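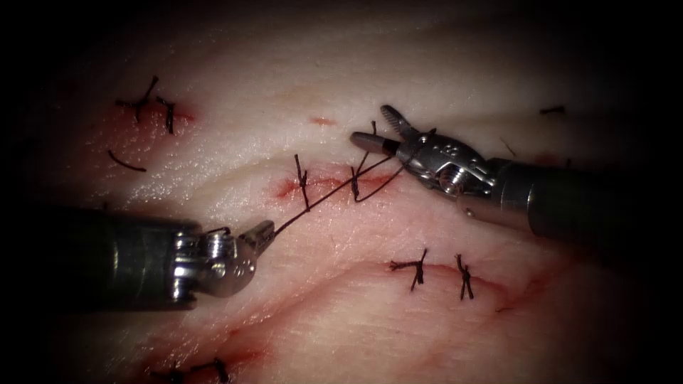
I finally unpicked the blue coat. It had been hanging on the back of the bedroom door since January with one sleeve pinned on and the other one in a carrier bag, and every morning I'd look at it and think, tonight. Then tonight would come and I'd make toast and watch something instead.

For anyone new, the coat is the Dimham pattern, size 4, in a wool I bought from a remnant shop in Tindel when I was meant to be buying curtain lining. I did not come home with curtain lining. The wool is gorgeous, a proper dusty blue with a bit of brown in it when you get it by a window, and it frays if you so much as breathe in its direction. I'd sewn the whole body before I found out that I'd cut the left front facing upside down. You can't really tell from a distance. I could tell from any distance at all.

So, unpicking. I know people who find it soothing and I'm not one of them (I sigh a lot, and I've been asked to do it in another room). But I've got a bit better at it and I do have a way of going about it now. I work from the wrong side, with the lamp pulled right down over my shoulder, and I snip every fourth or fifth stitch and then pull the long thread out from the other side. If it won't pull, I snip more. The mistake I made for years was shoving the seam ripper along like a letter opener, and that's how I put a hole in my sister's bridesmaid dress. She was very nice about it. It was under the arm.

Tweezers are the other thing. I bought a cheap pair with a bent tip and I use them constantly, for fluff, for thread ends, for threading the overlocker, which I would otherwise have put out on the curb by now. I also switched to a lighter thread for basting, a horrible bright orange, so I can see what's coming out and what's staying in. On the coat I'd basted in navy. On blue wool. At night. I have no one to blame.

Hand sewing is where I've changed my mind the most this year. I used to do anything to get out of it. I'd topstitch a hem I knew would look wrong just to avoid sitting down with a needle. Then I did the lining on my Prollgate jacket completely by hand after the machine went in for repair, and it took me most of two weeks of evenings, and it's the nicest thing I own! The stitches aren't even. They're a bit drunk around the vent. But the lining moves the way it's supposed to and doesn't drag at the hem, and when I put it on I feel like a person with a job in a tall building.

A few things I'd tell myself before starting that jacket: wax the thread. Cut it shorter than you want to – elbow length, no longer, I mean it. Get a thimble that fits, and if it feels weird, wear it while you do the dishes or something until it stops feeling weird. And stop when your eyes get tired. Everything I've ever had to redo, I sewed after eleven at night.

Back to the coat. The facing is off, the new one is cut (right way up, I checked it against the pattern piece so many times I wore a crease in the tissue), and I've run a line of stay stitching along every raw edge I could reach. I have 71 cm of the wool left, enough for pocket flaps but not for another mistake. The sleeves are going in next. I'm going to baste them by hand, in the orange, and try it on before I go anywhere near the machine.

Buttons are still undecided. I've got a set of old brown leather ones and a set of plain dark horn ones, and I keep laying them out on the front and swapping them over. I'm leaning toward the horn, but ask me again after the sleeves.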